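29 July 2023

Humidity log, basement

Dehumidifier ran from the morning reading until late afternoon. Relative humidity at the bench started at 80 percent and came down to 64. The tank was emptied twice. The Zotley unit still shuts off early when the float sticks, so I cleaned the float arm with vinegar and put it back. No early shutoff after that, though one afternoon is a short test.

The sensor near the north wall reads higher than the one on the bench. I swapped the two for an hour and the difference stayed with the wall, so the sensors agree and the wall is damp. There is a faint white line on the block at the level of the third course. Marked its top edge in pencil and wrote the date beside it. Will compare in November, when the ground outside is usually wetter.

Called the Moroz office about the drain line. They quoted 1050 for digging out the downspout side and laying new pipe, gravel included, backfill not included. Imani Yazzie had the same work done at her place in Grastport and paid less, but her run is shorter and her soil is sand. She is sending me her invoice so I can compare the two by length.

Ate lunch at the table upstairs while on hold. Snacks from the box, mostly. Rice afterward. 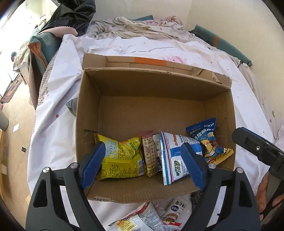 Downspout test

Ran the hose into the gutter for 140 minutes at a low flow. The extension carried the water to the fence side and the joint at the elbow dripped. Tightened the two screws and the drip slowed to one drop every few seconds. It needs sealant. The tube of Brivola in the garage has hardened at the nozzle, so that goes on the list.

Checked the north wall again after the test. The block felt cool and the pencil mark was unchanged. Bench reading 64, wall reading higher as before. Set the dehumidifier to continuous overnight with the hose run to the floor drain, so the tank is out of the question for now.

To buy: sealant, hose clamp, second float arm if they sell it separately.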